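The tariff check is in the mail, and so is the tariff

My county voted for the tariffs by a wide margin, and it is now paying for them at the parts counter. I run a small equipment business outside Wurndale, mostly fixing things that other people would like to go on using. I was told in March that foreign countries would be picking up the tab. I have watched the mailbox with interest.

So far the only envelope has been a bill. A crate of Løken bearings came with a customs charge of $1,353, payable by me, a man who has never once been a foreign country. I called the broker to ask when the exporter planned to reimburse me. She was kind about it. I think she gets that call a lot.

The theory, as our congressional candidates explain it, is that a little pain now brings the factories home. I would find this easier to believe if either of them could say which factory. Predberg closed its plant here when I was in high school, and the building is a church and a trampoline park. Both seem to be doing well, and neither makes bearings.
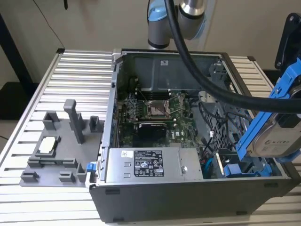 Gobnait Flanagan wrote in after my last column to say I was whining. Her brother's shop lost its contracts to cheap imports long before anyone in Washington said the word tariff, she said, and where was my column then? She would pay more for a pump if it meant somebody in the county got hired to build it.

I don't have a snappy answer to that. She's right about her brother, and she's right that people like me were happy enough with free trade while it was other people's paychecks being traded. If the deal on offer were a pricier pump and a local payroll, I might even sign.

What we got is the pricier pump. The rates have changed 4 times since I started keeping a list, twice while my order was on the water. Nobody builds a plant on a number that may not last until lunch. Stever, two towns over, had plans to add a line and has put them back in the drawer, where they can keep my refund company.

Then there is the farm aid, paid out to cover the losses from a policy we are told has no losses. I know growers who cashed the check and felt bad, and growers who cashed it and felt fine. I would have cashed it too. But it takes some nerve to campaign against handouts from the back of a trailer the handout paid for. 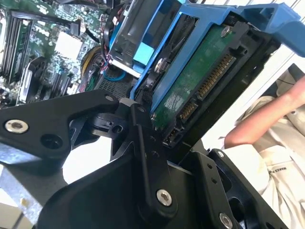

A hard drive in a blue plastic caddy.

Both candidates will be at the fairgrounds next month. I plan to bring the customs bill and ask which of them would like to frame it.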